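How to Stop Looking at Your Phone in Bed (Without Buying Anything)

Posted 11/27/18 by Catrin Jarman

I have read a lot of sleep advice and I don't trust most of it. Zonham will sell you a light-blocking pouch for your phone. I tried one in March and was still awake at midnight, with a pouch. The steps I kept are dull and free.

1. Pick a cutoff you can stand. Mine is 30 minutes before lights out. The two-hour rule sounds great, but I have yet to meet a parent who keeps it.

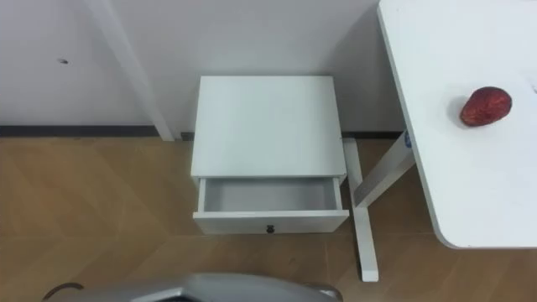

2. Charge the phone in another room. "Across the bedroom" doesn't count. My neighbor Carter Penner tried that and just got good at walking in the dark.

3. Get a plain alarm clock, or borrow one. If you need the phone to wake you, you'll need it for everything else too.
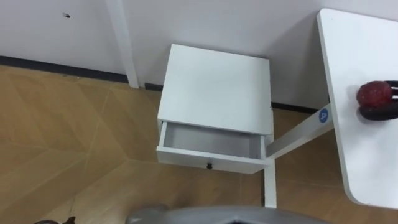

4. Don't bother with sleep scores at first. My app gave me 965 "rest points" after a night I spent mostly staring at the ceiling, so make of that what you will. Look at what's within arm's reach of your pillow instead. A bare top and an empty drawer, like on the little white nightstand in the photo, will do more for you than a chart. Put a paper book there if you must.

5. Give it 2 weeks. If you still can't sleep, see a doctor and skip the gadgets.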